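Card-sorting tips I brought home from the Nuvora open day

I went to the Nuvora open day in Brorkbridge on Wednesday mostly to see robots, and I came home and reorganized my junk drawer. Let me explain! One of the demos was a robot arm sorting loyalty and membership cards, the kind we all have too many of, and Svyatoslav Sydorenko, who was running that table, was so generous with his time that I filled two pages of my notebook.

Stand them up

I've always kept cards flat in a pile with a rubber band around it (and always needed the one at the bottom). At the demo they stood on edge in a white plastic basket, packed close. You see a whole row of thin colored edges, and you learn fast that the pharmacy is teal and the hardware store is maroon. Any small basket with a lattice side will do. Mine held berries once.

Put the one you want at the front

The card you reach for most goes at the very front, facing you. Svyatoslav says a robot and a tired person at a checkout have the same trouble, which is getting hold of one card without dragging up its neighbor. I loved watching those yellow fingers go in! 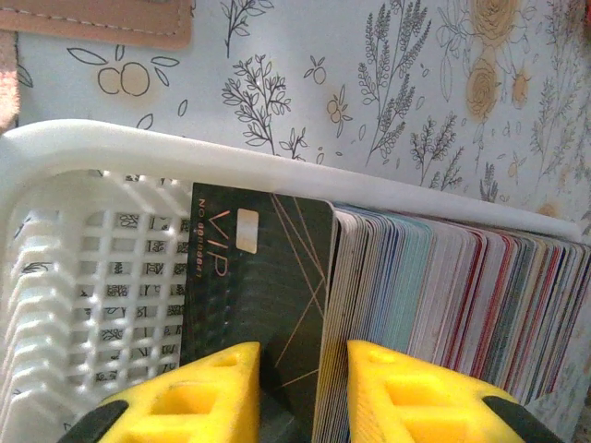 Pinch low, lift straight

Ask me how many cards I've bent by flicking at the top corner. Take hold lower down, with a finger on each side, and pull straight up. If the neighbors come along, you've packed too tight.

Leave a little slack

Fill the basket, then take out enough cards that the row can lean. I use a folded index card as a bookend when mine gets too thin and starts sliding.

Weed it out

Svyatoslav's box of practice cards at home is up to 688, and he's hoping for 1,000. Please don't copy him! I sorted mine at the kitchen table that evening and kept 7. Cut the old ones through the stripe and the number before they go in the trash.

The next open day is in September, and they've promised a sock-folding table. I'll bring socks.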